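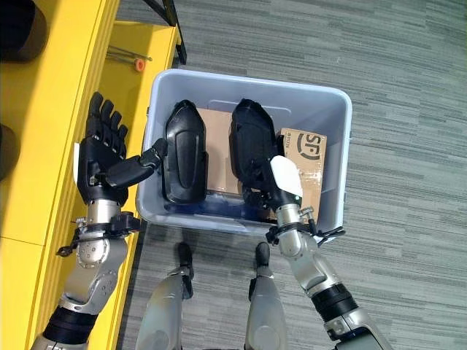
The gray bin on the carpet, with cardboard and a pair of black molded things.

The Stockroom, Tidied (Mostly)

Posted Jun 2, 2021 by Elvia Beltrán
Filed under: Workroom, Storage, Things We Already Owned

The back room at Bañuelos is 445 square feet on the lease. For most of the winter it was a good deal smaller than that, owing to everything we had put in it. You could get to the window if you turned sideways and had not eaten lunch. In May we gave up on the window and started moving things into bins.

I promised everyone who lost a weekend to this that there would be a gallery page. It has one picture and a great many opinions, so scroll at your own pace. The notes go by bin and then by shelf, in the order I got to them.

THE GRAY BIN

Light gray plastic, rounded corners, a thick rolled rim you can get a grip on. It lived on the carpet for the whole job, for the simple reason that the carpet was the only surface left. The carpet is gray too, with stripes, and I have now looked at it long enough to hold views on stripes.

The brown box lying flat toward the back went in early. I am in favor of flat boxes. A flat box makes a decent floor for whatever comes next, and it doesn't roll.

What came next was the black shells. I call them shells. The other side of the room calls them pads, and they do have a raised oval on them that could go either way. They are long and rounded and one of them is shiny enough to catch the light, which it does as though somebody had asked it to. The argument over what to write on the label took longer than it took to clear the shelf under the window. The label says "black, molded."

Then the tan box, with clear tape across it and a big black SF in a circle. It leans on the inside wall of the bin like a man waiting for a bus. Our rule for courier boxes is that they get opened, emptied and flattened the day they arrive. We wrote that rule ourselves and are very proud of it.

THE YELLOW SHELVES

I painted nothing in this room and take no credit for the yellow. It does make the shelves easy to find, and I suppose that was the idea. The plan was heavy things low, light things high, and anything with a missing piece in the middle where we would be forced to look at it. The middle filled up first.

A word on shelf labels. I bought a roll of the Lurkari ones, which promise to peel off clean. They do peel off clean, usually overnight and onto the floor. Masking tape and a marker went up in their place and have stayed put ever since, looking terrible.

THE CABLE BIN

Nearly every cable in the building ended up here by the second afternoon. We kept the ones we could name. The ones we couldn't name went into a bag marked "ask," and the bag has been sitting by the door with nobody asking. If you came in looking for the long black power cord that used to hang behind the desk, it is coiled up in here with a bread tag on it. The bread tag says LONG.

Whoever has been tying cables in actual knots, please come and see me. I'm not angry. I would just like to watch how you do it.

THE BAG OF FEET

Rubber feet, screw-in feet, felt feet, and the plastic cups that go under furniture feet. Most of them belong to the old Stolia desk, which left us in the spring and apparently went barefoot. There were almost 60 in the bag when I tipped it out. I kept 12, all matching, and the rest have gone to a better place (the free table downstairs).

THE FOAM SITUATION

We save packing foam the way other people save wrapping paper. Some of it is shaped so exactly to the thing it came with that you can tell what the thing was, and a fair amount of it came with things we no longer have. I held a short ceremony and threw out the biggest pieces. Two of them had been fished back out by morning. They are behind the door, and I know they are behind the door.

THE TALL CORNER

Brooms, a tripod with a stiff leg, a roll of carpet offcut, and the cardboard tube from the Skovville poster. The poster itself is on the wall by the kettle, slightly crooked, where it can be enjoyed from the left. The tube can go as soon as somebody admits they don't want it.

THE BIN WITH NO NAME

Every clear-out has one. Ours has a door wedge, a calculator, half a tape measure, a mug with a very confident slogan, and keys. I tried the keys on everything in the building that has a lock and a few things that don't. They stay until I lose interest, and then they'll be the next person's keys.

HOUSE RULES, SUCH AS THEY ARE

Bins go back on the shelf they came from. The tape says which one.
A bin stays light enough for one person to lift. Mine is 15 pounds, and I'm the one with the marker.
Flatten boxes before they go in. If you can't flatten it, find out what's in it.
No liquids in the plastic bins. This includes your coffee, which is also not being stored.
If you take the last of something, write it on the pad by the kettle. Drawings are accepted.

STILL TO DO

The top shelf, which needs a step stool and a braver author. The bag marked "ask." New tape for the masking tape that is holding up the list of masking tape. And the window, which I can now reach from the front without turning sideways, and which is going to need washing.

Corrections and sightings of the other half of the tape measure can be left at the front desk.

Previous gallery: The Kettle Shelf, Before and After
Back to Workroom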